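Tulips: mix the colors or keep them apart?

jarmila_v
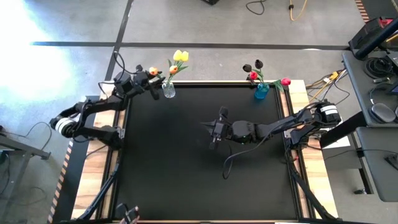 Clear vase on the left, blue one on the right, one still waiting its turn.

So I'm stuck on these. Yellow and orange in the clear glass, and the near-black ones with a red in the bright blue vase. I like the blue one a lot, the dark heads on those bendy stems look so moody against it! The clear one feels a bit like a grocery store bunch to me. Would you mix everything together or leave the two groups alone? And where does the pinkish-red one go??

riku_k
Leave them alone. Warm and light in one, dark in the other, you already did the work. I'd put the pinkish-red in with the dark ones so the red has company.

ermelinda40
Going to disagree with Riku. Two reds and two darks in one vase is a checkerboard. Put it in the clear glass next to the yellows, low down, and let the orange ones sit higher. Also I'd pull some of the green out of the clear vase. Lots of leaves and stems in there and the flowers get lost.

riku_k
Checkerboard, come on. They don't stand in rows, they flop wherever they like by the next morning.

ermelinda40
Well, that part is true. I had a bunch from the Barkstead market in March that were bolt upright at breakfast and hanging over the side of the table by dinner.

ythuang
Strip any leaf that would end up under the water line, whatever you decide about color. It goes slimy and then the whole vase smells. Keep the water shallow too, I use 300 ml in a tall vase and top it up every morning. My mother fills hers to the brim and we argue about it every spring.

chunhua_j
Team brim here, sorry! I forget to top up, so shallow water means dead tulips at my place. Mine came from Rultholm, the nursery out past Oda, and they did fine for a week in a full pitcher.

Jarmila, don't leave the loose one lying there too long. Cut the end again before it goes in.

jarmila_v
OK ok, I'll recut it. Does anybody do the penny in the water thing?

ythuang
Tried it, saw no difference. Clean vase and fresh water.

riku_k
My aunt swears by the penny. I've never tested it and I'm not going to tell her.

jarmila_v
Leaning toward Ermelinda's idea, pinkish-red in the clear glass, and thinning the leaves. The blue one stays how it is, I don't care what anybody says.

ermelinda40
Good. Cut that one a little shorter than the yellows or it'll poke out of the top.

chunhua_j
I still say it belongs in the blue.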